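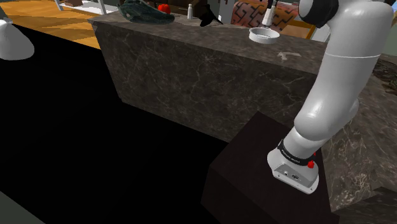
Page last changed: Monday, November 28, 2022

Equipment planning: arm and gripper for the Korkby kitchen cell

P. Nowicki
Members are asked to comment on the Stelico quotation before the April order. It covers 8 arms, each on a pedestal beside the island as in the simulated layout. I propose that we accept it in full.

B. Lauritsen
I cannot support this. Lonudgate has funding for 40 weeks of integration work and the quotation assumes more. Four arms would be prudent.

P. Nowicki
The second render should be considered as well. The gripper is at the capped end of a faceted bottle lying on the marble, with open counter between it and the white pot. I see no need for a narrower hand.

hauksdottir_office
Hauksdóttir would request spare fingers in any case. A render is not evidence of grip on a domed cap. 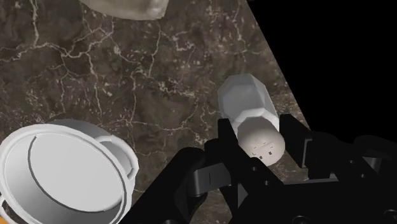
Revised budget lines

B. Lauritsen
Please enter spare fingers under item 174. My objection to the number of arms stands.

P. Nowicki
Noted. The quotation will be reissued with both options.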